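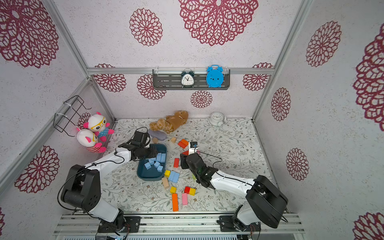 トゥンダノ、2月

ロボットに積み木の片づけを教える手順

家事をする機械はもう使えるのか、とよく聞かれます。私の答えは「一色だけなら、かなり使えます」です。このページでは、水色の積み木だけを深緑のトレーに入れる作業を、二本の腕に教える方法を書きます。

手順1 場所を作る
柄のあるマットを敷き、いろいろな色の積み木を散らします。ぬいぐるみや時計も置いたままにしてください。本当の子ども部屋は、無地の机ではありません。

手順2 手本を記録する
人が腕を操作して、同じ片づけをくり返します。私は一日に最大80回まで記録しました。疲れると動きが雑になり、機械はその雑さも覚えます。16回ごとに休みます。

手順3 つかみ方をそろえる
長い積み木は、立てた向きではさむと決めました。向きが毎回ちがうと、学習に時間がかかります。 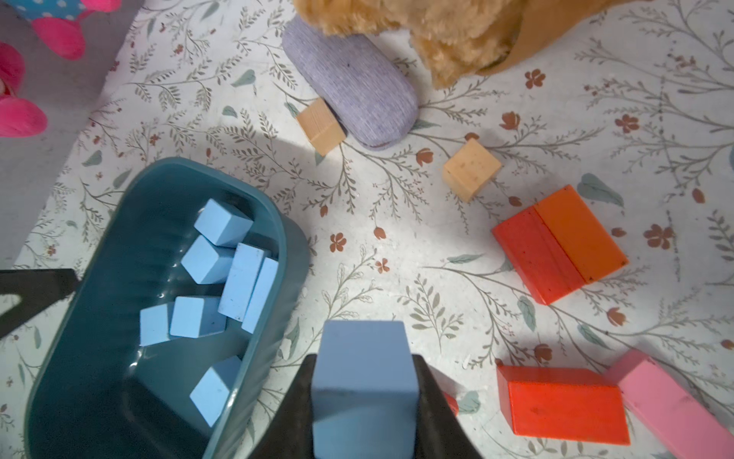 手順4 手首の映像を確かめる
トレーの中と、まだ外にある積み木の両方が映る角度にします。指のかげに入る積み木は見落としやすいので、上からの映像も合わせて使います。

手順5 試す
私の場合、783回分の手本で水色の片づけは安定しました。しかし、赤とオレンジがくっついた積み木を二つに分ける作業は、まだできません。洗濯物や食器は、もっと先の話だと思います。

質問は木曜日にまとめて返事をします。

ヨロツィン・エスキベル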